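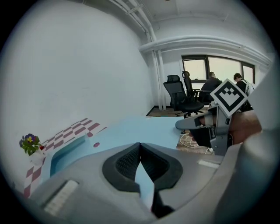
Members > Newsletter > June > Around the Building

The blue table in 302

The third-floor workroom has been open again since the start of the month, and most people who use it have asked the same things: where the blue table came from, whether they can eat at it, and who is watering the pansy. Most of the answers are below, along with the booking changes.

The room first. 302 is the long white one at the end of the hall, with the window at the far side and the white pipes running down the corner. It was repainted in May after the leak from the floor above. The damage to the wall was smaller than we feared, but the old gray paint could not be matched, so the whole room was done in plain white. The pipes were painted at the same time. They are the same pipes, and they still tick for a while when the heat comes on in the morning. Jarnari, who look after the heating for us, checked them in May and found nothing wrong.

The painting and the wall repair came to $900. The leak was on the landlord's side and we have been paid back in full, so none of it comes out of the furniture money.

The old table did not survive the leak. It had been standing under the worst of it over a long weekend, and by the time it was moved the top had lifted along one side. We kept the legs, if anyone wants them. They are in the basement storage, behind the folding chairs, and can go to any member who sends a note to the office before the end of the month.

The light-blue table came from Drallero, the used office furniture place on the other side of the river. Huiling Kong and Arlindo Dantas went to look at three tables and picked this one for its length. We had set aside $800 for it, and the price with delivery came in under that. What was left paid for the second desk lamp and a box of felt pads for the chair legs, which should help the people in the room below.

Several members have asked about the raised lip. It was on the table when we bought it and we have decided to leave it. Pencils roll toward it and stop, which some of you like. If you work with large sheets of paper, turn them the other way or sit farther down. Please do not try to pry it up. Arlindo has already tested one corner and says that it is on there for good.

The small red dot near the middle of the table is also staying. Two people have tried to clean it off with two different products and both wrote to tell us so. It is fine. Leave it alone, and please keep the strong cleaner for the sink. A damp cloth is enough for the tabletop.

The red-and-white checkered cloth belongs to Mirjam Vandenberghe, who lent it for the reopening lunch and has since agreed that it can stay up for the summer. It is long enough to hang down past the edge on the wall side. It gets washed on the first of each month, by Mirjam in June and July and by whoever signs the sheet for August. If you spill something on it, take it down, rinse the spot in cold water and hang it over the rail in the washroom. It does not go in the dryer. It has been in a dryer once and came out shorter.

The pansy in the white pot was a gift from the Aguiar bakery downstairs, along with a tray of rolls on the day we reopened. It has purple flowers with yellow centers and so far it has done well. Oliwia Nowakowski has taken on the watering. She asks that other people not water it as well, even with good intentions, as the pot is small and it is easy to give it too much. Pick off the dead flowers if you see any and drop them in the compost pail. Pansies do not care for hot weather, so by late July this one may look tired. Oliwia will move it to the back steps then and we will put something else in the room. Suggestions are welcome – nothing with a strong scent, please, as two regular users of the room have asked us to avoid lilies and hyacinths.

Eating at the table

Yes, from noon on. Before noon the table is for work only. After noon you may eat at it as long as you wipe it when you finish and take your trash with you. Hot pans and pots from the kitchen need something under them. There are cork mats in the top drawer of the cabinet by the door. If the mats are all in use, bring a folded towel.

Please do not leave food in the room overnight. We had ants in 301 last summer and it took until October to see the last of them.

Seats by the window

The seats at the window end are first come, first served, and will stay that way. There was a proposal to put them on the booking sheet with everything else. We asked members in May and the answer was clearly against it. What people did ask for was a bit of thought from those who get there first. If you are going out for more than an hour, take your things with you so that someone else can sit down.

The window itself opens again. The latch was freed up when the frame was painted, and it now needs only a light push. Close it when you leave, even on a warm day. The rain comes straight in on that side.

Booking the table

The long table can be booked by the half day. Mornings run until noon and afternoons start at 1. The hour between is left open for lunch. Write your name and the number of people on the sheet outside the door. One group may hold the table for two half days in a week, and more than that if nobody else has signed up by the evening before.

Every afternoon booking ends at 4, when the room goes back to general use. This is earlier than it used to be. The later slot was often booked and then not used, and members who came in after their own jobs found the room reserved and quiet. We will see how it goes over the summer and look at it again in September. Henok Degefa keeps the sheet and is the person to talk to if you have a standing booking that runs past that time. Three groups already do and he has been in touch with each of them.

If you have booked and your plans change, cross your name off. A call to the front desk does the same job.

Still to do

The wall above the cloth is bare and we would like to keep it that way until the paint has had time to harden. After that there will be room for a corkboard. Gravelia, the framing shop on our corner, has offered us an offcut of cork at no charge if somebody can collect it. It is long and does not bend, so a station wagon or a van would be best. Tell Huiling if you have one.

We also need a new shade for the window, as the old one was thrown out with the table. Members who sit at that end in the late afternoon have said the sun is hard on the eyes. Two samples are on the shelf by the sign-in book, one cream and one light gray. Put a tick on the card next to the one you like. The card will be there through the end of June.

Lost in the move: one steel ruler, one green thermos with a dent in the lid, and the good scissors from the kitchen drawer. The scissors are missed most. They may be in one of the boxes that went down to the basement, and anyone who is down there anyway is asked to take a look.

Notes for the July newsletter should reach the office by the middle of the month. Short ones are easier to fit in.

Contact the office: front desk, ground floor, or leave a note in the members' box | © Members' Newsletter | Back to top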